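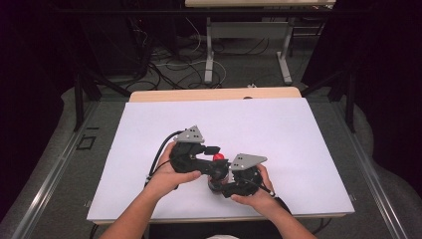 Slide 1. Two hand-held grippers, one small red ball, white work surface.

SPEAKER NOTES
Collecting demonstrations by hand: progress at the Wollbridge site
Feb 4, 2021

Slide 1 - Opening
Welcome attendees and acknowledge the Jillstead office, which is joining by video link. State the purpose of the session: to report on the first phase of demonstration gathering and to seek agreement on the recording rules for the second. Leave the slide up while people settle. Point out that the operator holds one gripper in each hand and that both are cabled.

Slide 2 - Why hand-held grippers
The Paewai program requires examples of two-handed manipulation. In the earlier phase, operators drove a pair of arms remotely. The resulting motion was slow and hesitant, and the learned policy reproduced the hesitation. With the grippers in hand, an operator works at close to a natural pace and feels the contact directly.
Do not overstate this. The operator's wrist can reach poses that the arms cannot, and such episodes must be screened out before training. Refer questions on joint limits to the appendix.

Slide 3 - Volume to date
Phase one closed in January with 2000 recorded episodes across all tasks. Of the small-object episodes, 148 were set aside on review. The most frequent cause was an episode that began with the grippers already moving. The second was a cable catching on the edge of the work surface.
Pause here. The Jillstead office has asked for the review criteria in writing and should be told that they are attached to the minutes.

Slide 4 - What counts as a usable episode
Read the rule as written: an episode starts with both grippers open and still, contains one attempt at one task, and ends with both grippers clear of the object. A dropped object does not disqualify an episode. Recoveries are of value to the learning system and are labelled as such in Zuvatau, our annotation tool.
Expect an objection on this point. Last year's guidance said the opposite - drops were deleted at the station - and several operators were trained under it.

Slide 5 - Station set-up
The work surface is to remain plain and light in colour. Object starting positions are varied between episodes, and the operator does not choose them. Cables are to be run outward past the wrists.

Slide 6 - Phase two request
Approval is sought for 300 further episodes per task at Wollbridge and 200 at Jillstead, the latter on a different table and under different lighting. Storage has been budgeted. Operator hours at Jillstead have not.

Close by inviting questions on slides 4 and 6 first. Written comments go to the program office.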